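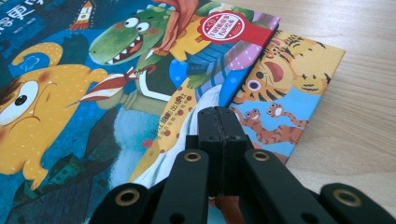 Two from the Chinese picture book bundle: blue monster cover, tiger cover.

Nemden Books & Paper
Secondhand and overstock children's books

Chinese Picture Book Bundle, Mixed Titles, Paper Covers and Board

Item no. 1595
Price: $60 per bundle
Bundle size: 7 books
Condition: used, good to very good
Language: Chinese (see notes on script below)
Ages: 3 to 8, give or take
In stock. Ships from our Caputo Street warehouse, weekdays only.

What you get

Seven picture books, all in Chinese, all different from each other. No repeats inside a bundle. If you order two bundles we check them against each other by hand, so please put both in one order and don't place them seperately. Once they are boxed we can't compare.

Both books in the photo are in every bundle while they last. Deep blue cover with a big yellow monster in a red-and-white striped scarf or tie, a green crocodile with its mouth wide open, a little rocket up by the title. Tiger one is orange and light blue. The other five come from the shelf. Animals mostly, some bedtime, some food, the odd school story. You can ask for a theme in the order box and we'll try.

Stickers

Some covers carry a round sticker or a printed seal. The blue one has a red one at the upper right. We leave these on. Tried peeling a few last winter and the cover film came up with them, so no. Please don't ask us to remove them, and if you do it at home go slow with a hair dryer on low.

Condition, longer version

Good = corners a bit soft, maybe a name inside the front cover, all pages there.
Very good = looks read once or twice.
We don't sell books with missing pages, chewed corners or that basement smell. Pencil gets erased when we see it. Crayon stays, but we mark the price down and those go in the bargain bin, not in bundles.

Every book is wiped down and paged through by Shabnam Naqvi or Thư Võ before packing. There's a slip in the box with initials on it. Keep the slip til you've checked your order, we need it for returns.

Script and reading level

Mostly simplified. Sometimes a traditional one gets in when we run short, and if your classroom can't use it say so in the order box (write SIMPLIFIED ONLY, caps are fine). Pinyin over the characters in some books, not all. Can't promise a number.

Reading level is all over the place on purpose. A bundle usually has a couple of very short ones with a line per page and a couple that need a grown-up doing the reading. For graded readers see the Winer sets, item page linked from the menu under Classroom.

No English translation inside. No audio, no app codes. If a book came with a code it has probably been used.

Sizes

Varies. Most are the wide flat kind, thin spines, fit in a face-out book rack or a deep bin. They will not all line up nicely on a shelf. The Ilter front-facing rack takes the whole bundle with room left over. Sold seperately, two finishes, natural and white.

Shipping

Flat rate in the lower 48. Packed flat in a book mailer with card on both sides. Alaska and Hawaii, email first for a quote.
Orders in before noon go out same day, usually. December is slow, order early.
Local pickup is free, ring the side bell.

Returns

Two weeks from delivery. Whole bundle only, we can't take back single titles. Damaged in the mail is different: send a photo of the box and the book and we replace or refund, your pick.

Schools and libraries

Purchase orders ok. Email the PO as a PDF, attention Dinesh Ranasinghe. Net 30. We can do bundles without the names-inside copies if you tell us ahead of time, takes a few extra days.
Bigger mixed lots for dual language programs, up to 1000 books, are quoted by hand. Lead time depends on what's on the floor that month. Ask.

Questions we get

Can I pick the titles?
No, other than the two shown. Theme requests only.

Are they new?
No. Some look it. Sold as used.

Can I buy just the monster book?
Not right now, it's only in the bundle. Single copies might come later, no date yet.

Do you buy books?
Yes, Chinese, Vietnamese and Urdu picture books in decent shape. Bring them to the side door or mail a list first. Store credit or check.

Gift wrap?
Brown paper and string, free, tick the box at checkout.

Customer notes

"Bought for my twins' reading corner. The crocodile was a hit before we even got to page one. One of the others had a kid's name in it in marker, wish that was mentioned, but fine." Armelle Deschamps

"Fast. Box a little crushed, books ok. Got one traditional in mine, kept it." Hạnh Giáp

Also in this section

Vietnamese Picture Book Bundle (low stock)
Winer Graded Readers, Simplified Chinese, Set A and Set B
Ilter Front-Facing Book Rack, natural or white
Clear book covers, roll, cuts with scissors
Bargain bin, crayon and all

Page updated Thursday, September 2, 2021. Price good until the next update. Shipping rates are figured at checkout, the old rate chart is gone from the site, sorry if you had it bookmarked.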